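Search
Search this site
Enter keywords
Go

Stainless Steel Pans, and How to Stop Fighting With Them

I bought my first stainless steel frying pan after the third nonstick one began shedding into the eggs. The clerk at the kitchen store in Brerport told me it would last a lifetime. For the first month I assumed he meant that as a threat.

Everything stuck. Eggs stuck, fish stuck, a grilled cheese sandwich stuck, and I hadn't known a grilled cheese sandwich could. I have since come around. What follows is what I wish had been printed on the box in place of the photograph of a woman laughing at a salmon fillet.

Preheating

Put the pan on the burner empty, medium heat, and leave it there for two or three minutes. Then flick in a few drops of water. If they sit there and sizzle, the pan is too cool. If they pull themselves into little beads and skate around like they're late for something, you're ready. If they vanish with a crack, take the pan off the burner and go look out the window for a minute.

Wipe out any leftover water before the oil goes in. I skipped this once and have a small freckle on my wrist that isn't a freckle.

Oil goes in after the pan is hot. Swirl it around and give it a few seconds to thin out and shimmer. Smoke means you've overshot. Butter burns long before you'd like it to, so I start with a spoonful of plain vegetable oil and add the butter once the heat is down.

Food straight from the refrigerator is the other half of the trouble. Twenty minutes on the counter helps a steak. Eggs can come out while you make coffee. Pat everything dry with a paper towel, and then do it again, especially chicken thighs, which lie about being dry.

Leaving it alone

Most of my early failures came from poking. You put a piece of meat down, it grabs the pan, you panic and go after it with a spatula, and now you own half a cutlet and a stain. Wait. When the underside has browned it lets go, mostly. Give the pan a gentle shake, and if the food slides, turn it. If it doesn't, find something else to do with your hands.

My neighbor Benjamín Gaete cooks fish in stainless every week and won't touch it for four full minutes. He stands there with his arms folded, watching it the way other people watch a parking meter. His fish is better than mine.

Crowding is the other classic. Six mushrooms will brown. The whole carton will hold a steam bath. Work in batches and complain as you go, it passes the time.

The brown stuff

The crust left on the bottom after you've cooked meat is dinner, so don't wash it off. Pour out the extra fat, turn the burner down, add half a cup of broth or wine and scrape with a wooden spoon. You get a sauce and a mostly clean pan for the same effort. I have made sauces I didn't want purely to get out of scrubbing.

Cleaning

Let the pan cool first. Cold water in a screaming hot pan can warp the base, and a warped pan rocks on a flat cooktop and sends all the oil to one side, where your egg isn't.

For ordinary mess: hot water, dish soap, the rough side of a sponge. Go with the grain of the metal if you can see one.

For stuck-on mess: fill with an inch of water, add a squirt of soap, simmer ten minutes, scrape with something wooden. It looks like soup. Don't leave the room for long, or someone may taste it.

For a scorched bottom: baking soda and just enough water to make a paste. Spread it on, leave it half an hour, rub, rinse. Plan on doing it twice.

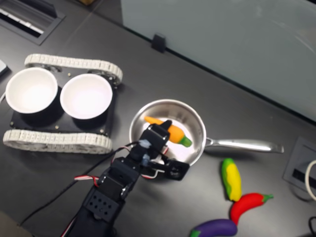
Rainbow stains, the oily-puddle kind, come from heat and do no harm at all. If they bother you, a splash of white vinegar wipes them off in seconds. White chalky spots are minerals from hard water, and vinegar handles those too. Here in Notden the tap water is practically gravel, so I buy vinegar by the gallon and the cashier no longer asks.

Little pits in the bottom are another matter. Those come from salt dropped into cold water and left to sit there, and they don't come out. Salt the water once it's boiling and stir it in. My pasta pot has a constellation of them dating from before I knew.

Steel wool: no. Chlorine bleach: also no. Oven cleaner: I asked my brother-in-law, Subbarao Unnithan, who has used it on his, and he'd rather not discuss it.

Drying and storing

Dry the pan with a towel right away if you care about spots. If you stack your pans, put a folded dish towel or a paper plate between them. Mine hang from a rail I put up one July, slightly crooked, which I blame on the wall.

Check the handle once in a while. If it's held on with screws and wobbles, tighten it before it picks its own moment. If it's riveted and wobbles, retire the pan to the garage, where it will hold loose bolts perfectly well for the next 50 years.

And the eggs

Medium-low, more butter than you'd admit to, and wait for the foam to die down before they go in. Scrambled is harder than fried. I still keep one small nonstick pan at the back of the cupboard for mornings when I haven't slept, and I don't bring it out when Benjamín is over.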